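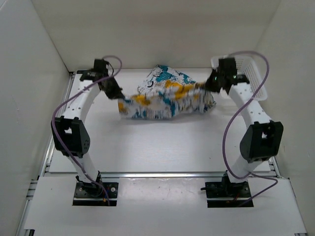
Chapter 2
Where the Water Goes After Rain

If you have ever stood at a window during a good summer storm and watched the gutter fill, you have already begun studying the subject of this chapter. Rain falls on roofs, roads and car parks, and it has to end up somewhere. On the way it picks up whatever it meets — leaves, motor oil, dog droppings, a little fertiliser from somebody's lawn — and carries the lot downhill to the nearest creek.

We will spend most of our time in the town of Gronow, which has a small creek, an old set of pipes and a fairly ordinary set of problems. In December a storm dropped 100 millimetres of rain on the town in a single day, and samples taken from the creek the next morning held up to 1111 colonies of E. coli in every 100 millilitres of water. Upstream, above the first houses, the count was 537. You will meet both numbers again when we come to the Mishra Street drain, so it may be worth jotting them in the margin now.

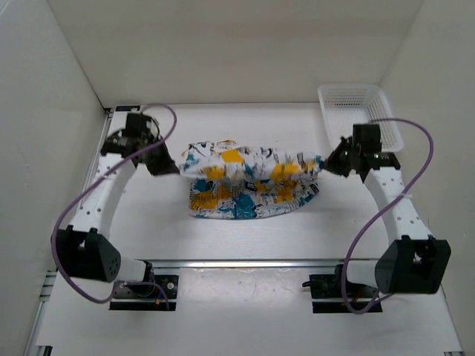
Why is creek water often dirtier just after a storm than during a dry week?

Runoff washes droppings and soil off the ground and into the creek all at once, and heavy rain can also make sewer pipes overflow. In dry weather far less of this material reaches the water, and sunlight kills many of the bacteria already there.

Keep that answer handy as you read on. Section 2.1 follows a litre of rain from a roof in Gronow to the creek mouth, and we will take our time over it, as there are more turns along the way than you might expect. Section 2.2 explains how a water sample is collected, labelled and kept cool on its way to the laboratory.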